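About Us | Our Work | Testing Services

About the Lilel Handling Laboratory

The Lilel Handling Laboratory is an independent testing facility for robotic picking equipment. We compare grippers, arms, cameras and controllers under shared conditions, and we report the results to the manufacturers, integrators and plant operators who commission the work. The laboratory does not sell equipment and does not accept commissions on equipment sold by others.

The laboratory was founded by Octavio Retamal and Horacio Riquelme, who had worked together for several years on machine loading lines. Both had seen grippers chosen on the strength of catalog figures and then replaced within a season. Their first comparison covered 2 grippers on one arm and was carried out for a single client. Requests from other plants followed, and the present facility was opened to meet them.

Today the laboratory has a staff of 12. Mr. Retamal directs the test program. Mr. Riquelme is responsible for controllers, cell safety and the written procedures under which every trial is conducted.

What we test

Most of our work concerns bin picking, in which an arm must find a part lying in a container, take hold of it and bring it out without striking the walls. The task is simple to state and remains difficult to perform reliably. Parts lie at angles that were not planned for. Cables limit how far a wrist may turn. A camera that performs well over an open table may lose the edge of a part that rests close against the side of a bin.

For this reason our trials are conducted with complete arms and full cable runs, and with parts of more than one shape and finish. Clients are encouraged to send their own parts. Where this is not possible, we draw on a house collection of bars, blocks and small metal pieces that has been in use since the laboratory opened.
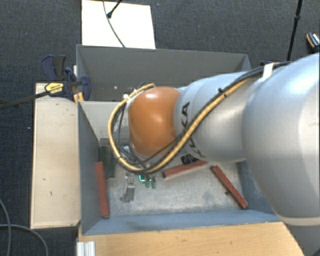
Octavio Retamal

A KUKA arm reaching into a gray bin is a fair picture of an ordinary working day at the laboratory. The reddish-brown bars lie at different angles, one of them close against the left wall, and the bin is held by a bar clamp at its upper left corner. Fixing the container matters a good deal in a comparison. A bin that shifts by a small amount between one tool and the next will favor whichever tool was tried first, and the difference can easily be mistaken for a quality of the gripper. I also ask our engineers to look closely at the cable run before a series begins, including the slack at the wrist. Many of the faults reported to us as gripper faults prove to be cable faults.

How a comparison is carried out

Each gripper is mounted, calibrated and given the same set of part positions. A full series consists of up to 200 picks for each tool. A pick is recorded as complete only when the part has been lifted clear of the bin and set down at the required place. Drops, wall contacts and missed grasps are entered separately, and operator stops are entered with the reason given at the time.

Camera trials follow the same pattern, with the gripper held constant and the lighting changed in fixed steps. Controller trials are longer. They are normally scheduled in July, when the large cell can be kept free for several weeks.

Every report includes the complete record of picks, along with the settings used. Clients receive this record whether or not the outcome supports the product they submitted — a condition that is stated in each service agreement and has not been waived.

Current programs

The Coneo program compares two-finger and vacuum tools on mixed metal parts. The Juhl program examines how camera placement affects picking near bin walls and corners. Its first stage closed with 1,514 recorded picks, and a second stage is in preparation.

Training and visits

The laboratory offers short courses for technicians in gripper mounting, tool calibration and cable routing. Courses are taught in small groups beside a working cell. Visits by schools and technical colleges are welcome by prior arrangement. Visitors under the age of sixteen must be accompanied by a teacher.

Requests for testing should be sent in writing with a short account of the part, the container and the cycle time required. The laboratory replies with a proposed procedure and a schedule.

Page last reviewed 2019-04-22

Filed under: About Us, Robotics Testing, Grippers & End Tools

12 shares | 2 comments

© Lilel Handling Laboratory. All rights reserved. | Contact | Back to top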